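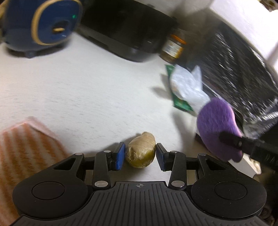
# Tomel 102 ginger and spice grater

The Tomel 102 is a fine grater for fresh ginger, nutmeg, garlic and hard cheese. It is made for Dedano by a small metal workshop, and we have sold it in our shop since the first series. The present version has a longer handle and a new foot, but the grating surface is the same as before.

## How it grates

The teeth are etched and then sharpened on one side. They cut when you push and they slide when you pull back, so please do not press on the return. With ginger you will get a soft pulp and quite a lot of juice, and most of the long fibres stay on top of the plate. Wipe them away with a damp brush when they begin to collect.

It is best to grate across the fibres. Hold the root upright, with the cut end on the plate, and move it in short strokes. Young ginger can be grated with the skin. Older ginger has a thicker skin and we prefer to scrape it first with the edge of a teaspoon.

For nutmeg use the upper third of the plate, where the teeth are smaller. Chocolate also works, but it should come directly from the fridge.

## Details

- Plate: stainless steel, 100 mm long
- Handle: beech, oiled
- Foot: silicone, removable
- Supplied with: cleaning brush and plate cover
- Guarantee: 6 years on the plate, not on the handle or brush

## Cleaning and care

Rinse the plate under warm water immediately after use, from the back side. Dried ginger is hard to remove - if it has happened, leave the plate in water for 8 minutes and then use the brush. Take care that the handle stays out of the water.

The grater is not suitable for the dishwasher. The steel would survive it, but the beech becomes grey and can split. A few drops of linseed oil two times in the year are enough for the handle.

## Spare parts

Brushes, feet and covers can be ordered separately. The old Drernard cover also fits, although it is a little loose at the handle end. We do not sharpen used plates, but a new plate can be fitted to any handle of the present version with one screw.

## Delivery

Orders are packed in cardboard without plastic filling. Customers who collect from the Ó Dálaigh shop do not pay for postage. The left-handed model is out of stock and will come again in May.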